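Trallby Home Help > Kitchen and Dining > Everyday dishes

Setting a tray with chopsticks AND a spoon, where does everything go?

Posted by Delia Enache
1454 views

My mother-in-law is staying with us through April and she takes her lunch on a tray, in the armchair. It's usually soup with noodles, so she wants a spoon and chopsticks both. I put the bowl on a saucer and carry it out on the tray, but the chopsticks roll and one of them ends up on the rug almost every day. The spoon slides around too. The tray is plastic with a low rim. Is there a normal way to lay this out? I don't own chopstick rests and would like to avoid buying more stuff.

Colton Charbonneau
Accepted reply

Load the tray where it will be eaten from, if you have a side table near the chair. Keep the bowl on its saucer next to the tray while you lay out the rest.

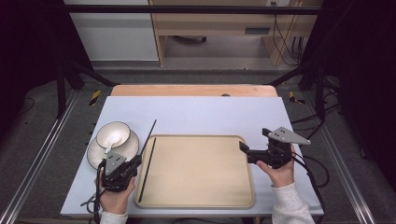 Chopsticks go in first, along one side and right up against the rim, both pointing the same way. The rim stops them on one side, and the saucer stops them on the other once you set it down. Long ones may fit better from corner to corner, but then you lose the space for the bowl, so try a shorter pair if yours don't lie flat.

The spoon can stay in the bowl if the bowl is heavy enough not to tip. With a light bowl, lay it on the saucer. Fill the bowl last and leave a good inch at the top.

If things still slide, put a damp dishcloth under the saucer. A piece of shelf liner works too and you can rinse it.

Liko
5 helpful votes

We just use a folded napkin. Fold it in thirds the long way, tuck the chopsticks in the fold, done. Doesn't work with the thin paper ones.

Insaurralde

Get square chopsticks, the round ones always roll. I have 2 pairs from Kandex and they stay put. They're also easier to hold noodles with, at least for me. Can't help with the spoon, I drink it from the bowl.

Delia Enache

Thanks all. Tried the chopsticks against the rim at lunch today with the dishcloth under the saucer and everything got to the chair. Will look for square ones when these wear out.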